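To: Plarlow Toy Library list
From: Souad Benjelloun
Subject: Re: what goes in the wooden tray?

Asmaa Bennani wrote:
> Cubes in the tray, fruit in a bowl. Surely we can
> agree on this before Sunday.

Asmaa, I admire your faith in the membership. My go at it: 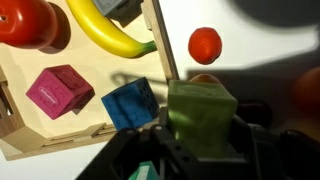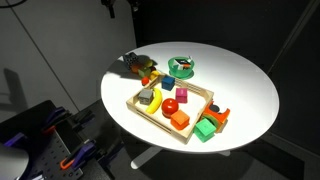
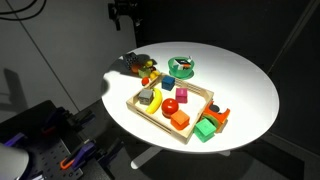
I'd let the banana stay with the cubes – my two won't play shops without it. The arches can have their own bag. Could whoever has the spare labels bring them Sunday? My favourite colour is whichever one sticks.

Souad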